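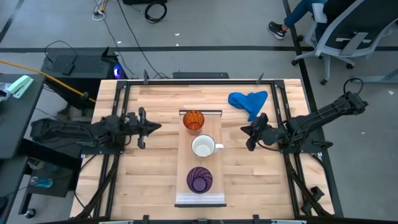
Gorkley Home Help > Furniture and surfaces > Wood tops
Print this page | E-mail this page

Mugs and glasses on a butcher-block table: tray, riser shelf, or both?

Posted by Capucine Bouvier, Oct 17, 2025
Viewed 2837 times

I have a light butcher-block table that serves as the drinks station in a shared workroom. Three or four cups stay on it at any time, a mix of ceramic mugs and colored glass. The top was finished with Huet clear hardwax oil last December, two coats, buffed. It has a fair amount of shine, more than I wanted.

Two accessories are in use. The first is a clear acrylic tray from Volavside, long and narrow, which sits lengthwise down the middle of the table and takes the cups in single file. The second is a Grevier riser: a flat wooden board on a thin black metal wire stand. The idea was that mugs would go on the board and the space under it would stay free for a folded cloth.

Problems so far:

1. Faint gray rings have started to appear on the wood. They are under the tray as well as next to it, which I did not expect.

2. The acrylic has fine scratches where the mugs are set down. The unglazed foot ring on the ceramic ones seems to be responsible. The glass cups leave no marks that I can find.

3. The bottom bar of the riser stand leaves a line in the finish if the riser is not moved for a week or so.

I would like to know whether the rings can be removed without refinishing the whole top, whether the tray can be polished, and whether it makes more sense to drop one of the two accessories. Coasters have been tried. People put them in their pockets or stack them at the far end.

Print this answer | E-mail this answer

marten_k
Member

Just use a tablecloth. We have one of the wipeable ones on our table and never had a ring in six years. Oil finishes are a lot of work for a table people actually drink at.

Print this answer | E-mail this answer

ply_and_dowel
Regular contributor, Wood tops

Taking these in order.

Rings under the tray. A flat-bottomed acrylic tray laid directly on oiled wood traps moisture. Water gets under the edge when the top is wiped, and it has no way to evaporate. Lift the tray and stick four clear bumpers to the underside, one near each corner, set in a little so they do not catch when the tray is slid. A gap of 2 mm is enough. Wipe the table with the tray off it, let the wood dry, then put the tray back.

Color of the rings. Gray or white rings in hardwax oil are usually in the finish and can be taken out locally. Black rings have reached the wood, and those need sanding. For gray ones, rub with the grain using a white non-abrasive pad and a few drops of the same oil, work an area a little larger than the mark, wait ten minutes, and buff off everything that remains on the surface. Leave it overnight before any cup goes back. Spread the used rags flat outdoors to dry, or soak them in water before disposal. Oily rags left in a bunch can heat up and catch fire.

Shine. Two coats buffed hard will give a noticeable reflection on a pale top. To check how even it is, crouch at one end, set a single mug down on bare wood, and look at its reflection from close to table height.
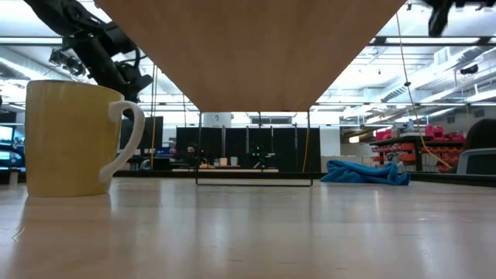
A soft reflection that fades gradually is normal for a buffed top. What you are looking for is a reflection that breaks up or goes dull in patches, which means the oil was absorbed unevenly or has worn there. If you want less shine overall, go over the top lightly with a gray pad, with the grain, and do not buff afterward as hard as you did the first time.

Tray scratches. Fine scratches in acrylic can be polished. Wet-sand the affected area with progressively finer paper, ending at 4000 grit, then use a plastic polish on a soft cloth. Do not use window cleaner with ammonia, which can craze acrylic. This will come back unless you deal with the mugs. Turn each one over and rub the unglazed foot ring in circles on wet 400 grit paper laid on something flat. It takes a minute per mug. Rinse and dry.

Riser line. All of the load goes through a thin bar, so the pressure is high even with light mugs. I weighed three ordinary mugs on my own shelf and got 988 g, before any coffee. Add the board and the line you describe is to be expected. Split a length of clear silicone tubing along one side and press it over the bar. Clear is better than black, as some black rubber will stain an oil finish. Cut the tubing slightly long, since it shrinks back a bit after fitting.

On keeping both: I would keep the riser for mugs and the tray for glasses. Handles on a narrow tray stick out past the side and get knocked. On a riser, leave at least 100 mm between the table and the underside of the board or you will not get a wet cloth dry under there. I would not store a damp cloth there in any case. Hang it up.

Print this answer | E-mail this answer

Tessa_Rowe
Member

Agree with the bumpers. One addition: wash off any adhesive residue from old ones first, or the new ones slide. Dish soap and warm water did it for mine.

I had less luck with silicone tubing on a wire stand. It kept rolling off at the corners. Self-adhesive felt worked, but it holds water, so I change it every couple of months.

Print this page | E-mail this page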